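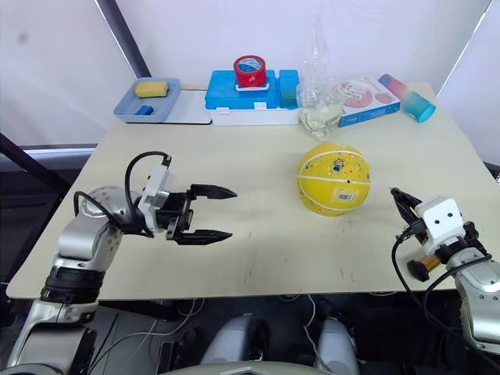
The yellow ball, with the sticker still on it.

THE BALL

Keegan Lockyer had put everything from the hall cupboard on the table by the time his sister got there. He had lined it up along the far side so there was room to write on the near side, and he had a pad and a biro and had written HALL CUPBOARD at the top of a page and underlined it.

"You've started," Lindsay said.

"Only the cupboard."

She put her bag on the floor and looked along the row. There was a clear plastic bottle and a box with printing on it and other things of the sort that end up in a hall cupboard. The ball was by itself on the right-hand side, in front of the rest.

"What's that?"

"It was up the top, behind the blankets."

Lindsay picked it up and turned it over. It was yellow with thin white seams, and it had little spots and figures printed all over it in different colours. It was the kind of ball you would buy for a child who was too small for a proper one. A barcode was stuck on it.

"It's never been used," she said.

"Doesn't look like it."

"Who's it for?"

Keegan said he didn't know. He had thought it might be hers. She said why would it be hers, she hadn't lived in the house since she was nineteen. She put it back where it had been and it stayed there.

Their father had gone into the home at Hitstead in March, and it had taken them until now to agree on a day. The house at Sesodell was sold. The removal truck from Trivel was booked for eight the next morning and would take whatever had a green dot on it. Keegan had bought the dots. Everything without a dot was going to the op shop or the tip, and he had borrowed a trailer for that.

"Right," he said. "We do the table, then the kitchen, then the shed."

"Is the table getting a dot?"

"I hadn't decided."

She ran her hand over the top. It was cream, and had worn a bit. Their father had bought it from Mr Zhong when he closed the café, along with the chairs, and he'd carried it home upside down on the roof of the car with Lindsay inside holding one end of the rope through the window. She had been thirteen. Keegan was little and had been left behind at the café with a lemonade until there was room for him.

"You can't send this to the tip," she said.

"I've got a table."

"So have I."

"Well then."

She took the sheet of dots from him and peeled one off, but she didn't put it anywhere. She stuck it on the back of her hand.

They did the row from left to right. It went quickly at first. Lindsay said keep or chuck, and Keegan wrote it down, though there was no need to write down the things they were chucking. He had always written things down. When he was eight he had kept a list of every car that parked in their street, and their father had kept the list, and it was probably in the shed.

When they got to the end of the row there was only the ball.

"Op shop," Keegan said.

"Hang on."

"It's brand new. Some kid'll be happy with it."

"I know. Just hang on a minute."

She pulled out a chair and sat. Keegan filled the kettle and looked for cups, and then remembered he had packed the cups. He unwrapped two of them.

"Did he say anything to you about it?" Lindsay asked.

"About the ball? No."

"Could we ring him?"

"He'll be having his lunch."

"He'd pick up, though."

Keegan made the tea. There was no milk. He gave her the cup without the chip and sat across from her. Outside, the man next door was running a whipper snipper along the fence, and they waited until he had got down to the back.

"I had a miscarriage," Lindsay said. "You knew that."

"Mum told me."

"Before she told you, she told him. And he never said one word. I was up here that Easter and he talked to me about the gutters. He had me up the ladder holding the hose. I thought, he doesn't know. Then Mum said of course he knows, I told him in January."

Keegan drank some of his tea.

"It might not be from then," he said. "It might be from last year. It could be for anyone's kid. He used to get things at the chemist when they had the bin out the front. He'd get anything if it was marked down."

"I know he did."

"He bought all those torches."

"Keegan, I know."

She got up and rang the home from the phone on the kitchen wall, which still worked. It was a while before they found him. Keegan could hear her side of it only. She asked whether he was warm enough and what the lunch had been, and she said that sounded nice. She said yes, Keegan was here, and yes, he had brought the trailer. She told him that they'd found a ball.

Then she listened.

"Yellow," she said. "Top of the hall cupboard. It's got little pictures on it."

She listened again, for longer. The cord was stretched across the doorway and she was winding the slack of it around her finger.

"No, that's all right," she said. "No, Dad. You have your sweets. I'll ring you tonight."

She hung up and came back and sat down.

"He says it's for the dog," she said.

"What dog?"

"He says he was thinking about a dog."

"When?"

"He didn't say. He said he got as far as the ball."

Keegan looked at it. It was far too big for a dog to get its mouth around, unless it was a very large dog. He started to say so, and Lindsay said, "Don't," and he left it.

They did the kitchen after that. It took longer than he had allowed. Their mother's good dishes got dots, and the big saucepan, and the tin with the string in it. The rest went out to the trailer in boxes, Keegan carrying and Lindsay packing. They found the torches in the bottom drawer. Most of them had never had batteries in. Lindsay put one in her bag, and after a moment Keegan took one as well.

In the shed they didn't find the list of cars. They found the rope, though, the same rope or one very like it, coiled on a nail by the window. Keegan held it up, and Lindsay said she would know it anywhere, it had taken the skin off her hands.

"You never said."

"I was in charge of the table. I wasn't going to let go of it."

By the time they came in the light had gone from that side of the house. Keegan switched on the one over the table. He read out the pad while Lindsay ate a biscuit standing up. Under HALL CUPBOARD there was a line with BALL on it and nothing written after.

"I need to put something," he said.

"Put Lindsay."

"You're taking it?"

"Is that a problem?"

"No. I'm only asking so I can write it down."

He wrote Lindsay. His handwriting was small and very square, and he wrote the name out in full, Lindsay Tautahi, the way he would have for the bank. Then he turned to a clean page and wrote TRUCK and the time.

Lindsay had stopped eating. She peeled the green dot off the back of her hand. It had picked up dust and some hairs and it didn't want to stick, and she had to press it down hard with her thumb on the edge of the tabletop.

"Where's it going to go?" Keegan said.

"Your place."

"I told you, I've got one."

"Yours is glass. It's a horrible table. You eat on the couch so you won't have to look at your own knees."

Keegan thought about this. It was true that he ate on the couch.

"It won't go through the side door," he said.

"It came through this one."

"Upside down."

"Then put it through upside down."

He went and got the tape measure out of the ute. She held the end at one corner while he walked it along to the other, and then they did the width, moving the ball out of the way for that, and he wrote both numbers on the pad under the time of the truck. When he had finished she put the ball in her bag, but the bag wouldn't close over it, so she carried it out to the car under her arm and came back for her jacket.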